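Juntas escuras em piso claro: limpar, pintar ou deixar como está?

Tempo de leitura: 2 min
1 de abril de 2025 – por Mekdes Jemal

mekdes_j
Comprei o apartamento em janeiro e a sala tem piso cerâmico claro, peças grandes, rejunte fino e escuro. O vendedor jura que o rejunte era cinza-claro e que "com o produto certo volta". Duvido muito. Já passei água com detergente neutro e o pano saiu quase limpo. Na loja quiseram me vender o kit da Wellach, limpador mais caneta, e saí de mãos vazias. Alguém já recuperou a cor de um rejunte assim ou é conversa?

fongchan_t
Conversa, em boa parte. Rejunte de fábrica também vem em cinza-chumbo e grafite. Se a linha está escura por igual, inclusive nos cantos onde ninguém pisa, é cor. Sujeira faz mancha, fica pior na passagem da porta. Arraste um móvel e compare.

mekdes_j
Arrastei o sofá. Mesma cor embaixo. As placas é que têm umas marcas fracas, mas as linhas são escuras na sala toda, até no encontro dos quatro cantos.
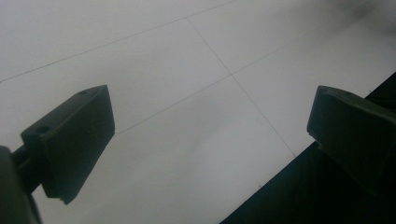
Ou seja, ou o vendedor nunca olhou para o próprio chão, ou acha que eu não vou olhar. O que me incomoda agora são as marcas na cerâmica. O acabamento é fosco e o pano parece que só espalha.

kristine.d
Discordo do Fongchan. Morei 20 anos em casa com rejunte que escureceu inteiro, embaixo do sofá também, porque a água do balde corre pela junta e vai para todo lado. Usei o limpador da Rodberg com escova e clareou dois tons.

fongchan_t
Clareou ou desgastou? Ácido come a superfície do rejunte, fica lindo uma semana e depois encarde mais rápido. Tem foto do antes e depois?

kristine.d
Foto não tenho. Tenho olhos.

tsehay_ambaye
Antes de comprar qualquer coisa: raspe um milímetro com um estilete num canto escondido. Se por dentro for escuro também, acabou a discussão. E para as marcas no fosco, menos produto. Detergente demais deixa película. Água morna, pano de microfibra bem torcido, depois pano seco.

mekdes_j
Raspei atrás da porta. Escuro por dentro, igualzinho. Vou tentar só a água morna no resto, mas sem muita fé.

kristine.d
Um canto só não prova nada – raspa perto da janela também.

fongchan_t
Daqui a pouco não sobra rejunte para limpar. E a caneta branca, Mekdes, nem pense. Em junta fina ela borra para cima da placa e sai no primeiro mês.

mekdes_j
Não ia comprar mesmo. Raspo perto da janela no sábado e volto aqui.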